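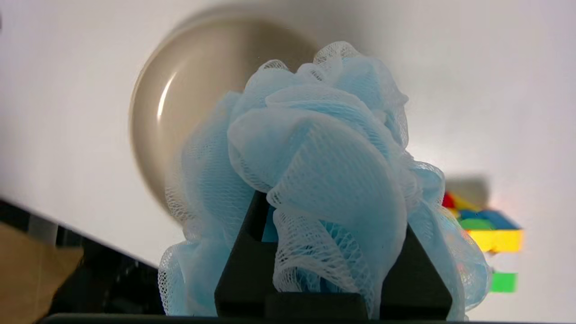

Print this thread | E-mail to a friend

Walker boot after ankle plate – sizing and liners

skern_ortho
We stock the Kiani tall walker boot at our clinic in Skernham. Patients between sizes keep coming back with heel lift. Do you size up or down?

plateandscrews
Down, if the toes clear the end of the sole. A loose heel is worse than a snug one.

Itlow_Rehab
I disagree. Swelling in the first 6 weeks is the whole problem. Size up and take up the slack with the straps and an extra pad. We fitted 25 patients that way in June and two had to be refitted.

plateandscrews
Two that you heard about. An extra pad shifts in the night and then you have a pressure spot over the plate.

skern_ortho
Does anyone use the Aritz liner in these? Part no. 1005, the long one.

mkt_supply
Yes. It fits, but trim it below the top strap. Hand wash, air dry flat. The minimum order was 3000 when we asked, so we buy through a distributor.

Itlow_Rehab
Same liner here. It is thicker than the stock one – that takes care of the heel lift for most people without changing the shell size.

plateandscrews
I can live with that. Still would not go up a size on a narrow foot.

skern_ortho
Thanks. I will try the liner in the smaller shell first and post the results.

Last post: 2018-09-13
Filed under: Bracing & Supports, Foot and Ankle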